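Laundry robot, week three

Sep 29, 2021

The club met again tonight at Fistcombe. We are down to 21 members, which is more manageable than last year, and most of them now know which software branch to pull before they start. Manolis Spanos ran the session. I took notes and kept the log.

Our entry for the October round at Flallorgate is a laundry task. The two arms have to take clothes from a basket, one piece at a time, and put them on a table. Folding is a separate class and we did not enter it. The Psarras team did both last year and ran out of time on each.

We are training from recorded runs. One person drives the arms through the task, the run gets saved, and Chrysoula Mitsotakis-Vlachou goes through it later and throws out the bad ones. The log stands at 737 good runs. I would like more with large items, since shirts and socks make up most of what we have. 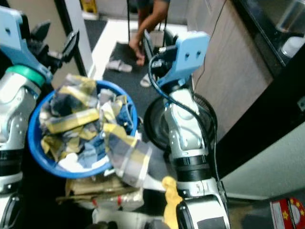

Does the club have to write its own control software?

The rules let teams use any open package for the low-level control, but the part that decides what to pick up has to be the team's own work. Ours is called Taterance and was started by two members who have since graduated.

Plaid is a nuisance in general. The program looks for edges to decide where one piece ends and the next begins, and it treats the lines in the pattern as edges. Manolis wants to add more patterned cloth to the training set. Chrysoula thinks we should fix the edge step first. We will try her way for a week.

The other job is the time limit. Each attempt can last up to 20 minutes, and our slow runs are too close to that. Most of the lost time is in the pause between picks.

Next session is the same time. Bring old towels if you have them, and please label your run files properly.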